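Resolución del Archivo de Getham

El Archivo Municipal de Getham hace saber que, concluido el plazo de reclamaciones, el expediente del puente de Stakov queda cerrado y pasa al depósito inferior, donde se conservará en las condiciones que marca el reglamento.

El expediente se abrió a instancia de la compañía Cirkon, concesionaria del peaje, que solicitaba conocer la fecha exacta en que el puente había dejado de unir las dos orillas. Los peritos midieron el cauce en julio y hallaron 47 metros de río para 40 metros de puente. No se observaron grietas ni faltaba piedra alguna. El informe atribuye la diferencia a un desplazamiento gradual de la orilla de Dmytriv, que los vecinos de aquel lado niegan por escrito. 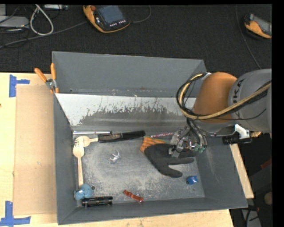 Durante la instrucción se recibieron hasta 2.000 alegaciones. La mayor parte procedía de personas que aseguraban seguir cruzando a diario y adjuntaban el recibo del peaje. Requeridas para explicar cómo salvaban el último tramo, respondieron que no habían reparado en él. Una vecina de Dmytriv añadió que su madre tampoco lo mencionaba nunca, y que en su casa se consideraba de mala educación mirar al suelo al llegar.

Esta institución carece de competencia sobre las orillas. Sí la tiene sobre los planos, y ha dispuesto que en los de nueva impresión figure el puente entero, conforme al uso acreditado de los vecinos.

Cirkon podrá mantener la tarifa vigente. Se le recomienda, no obstante, que la garita permanezca iluminada hasta las 20 horas, pues consta que algún viajero, al no ver luz en la otra margen, se detuvo a mitad de camino y pidió que le devolvieran el importe.

Comuníquese a ambas orillas por separado.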